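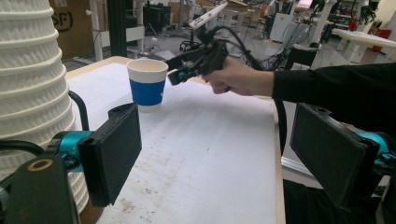
Issue 5

I have been carrying the same poetry collection around in my coat since December, and I think I'm finally ready to say something about it. It's called Gramel, it came out from a little press named Fanham, and I bought it mostly for the cover (I know, I know).

The first time through I didn't get on with it at all. The opening poems are set in a harbor town called Cliken, and they're so quiet that I kept losing my place and starting over. Then one evening I read the long one about the ferry timetable out loud in the kitchen, just to hear it, and oh, what a difference! All those short lines I'd thought were fussy turned out to be places to breathe. I read it again while the soup got cold.
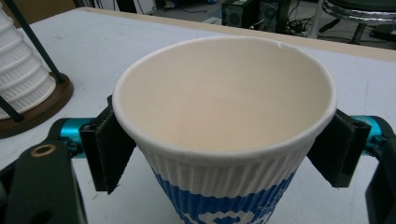
White ripple cup with a blue band.

After that I slowed way down and let myself have up to 5 poems a night, no more. The middle section is my favorite, especially the two letters to a grandmother's sewing box, which made me cry on the bus. I'm less sure about the last part, where everything goes into one enormous block of text and I found myself counting pages. Maybe I'll come around to it, the way I did with the ferry.

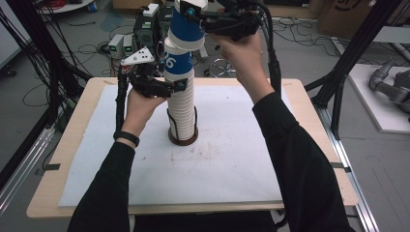 Paper cups in a tall stack, blue ones on top.

There's a recording as well, and if you're at all on the fence I'd start there. The reading is unhurried and a bit scratchy, and you can hear pages turning, which I loved. I borrowed it from the Gunawan library and have already renewed it once, so if you're the next person on the list, I'm sorry, and you'll have it soon!

Next up on my nightstand is a fat anthology of sea poems, 300 pages of them, and I've promised myself I'll read the introduction this time.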